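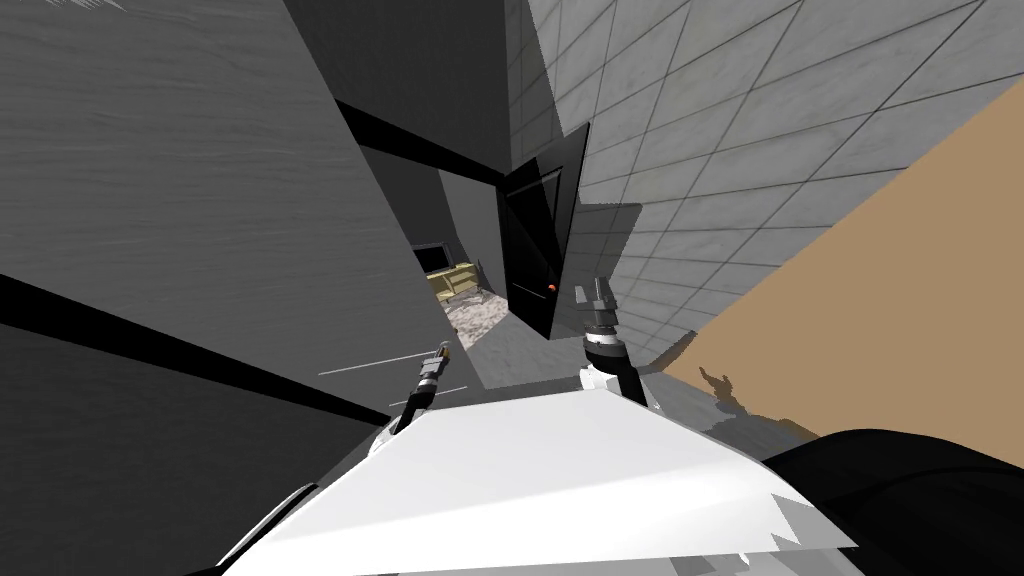 Simulator view toward a partly open door, with both grippers raised. The camera is tilted well off level.

Planner update: door approach moves to the new build

The Flusmont planning stack now treats a partly open door as something the robot can work with. Until this release, the map builder marked any door that wasn't fully open as a wall, and the route simply ended there.

Nayeli Varela and Sivaprasad Acharya rewrote that step over the summer. The perception node now passes the door panel and its knob to the planner as separate items, along with an estimate of the hinge side. The planner then picks an arm and a standing position before the base starts to move.

The team ran 500 simulated approaches in apartment layouts, with the head camera set at a different roll angle each time. In 88 of them the planner gave up before reaching the door. Most of those came from steep camera angles, where the floor fit locked onto a wall instead. Itzel Zepeda has a fix in review that takes the gravity direction from the body IMU and checks the floor fit against it.

Dark, glossy doors are still a weak spot. The depth filter was tuned on matte surfaces and drops points near the panel edge. Nicanor Rosales is collecting failed runs, so please attach the log and the scene seed when you file one.

The new planner is off by default. To try it, set door_mode to 2 in the Noltow config file and restart the map builder. Old route files will load without changes.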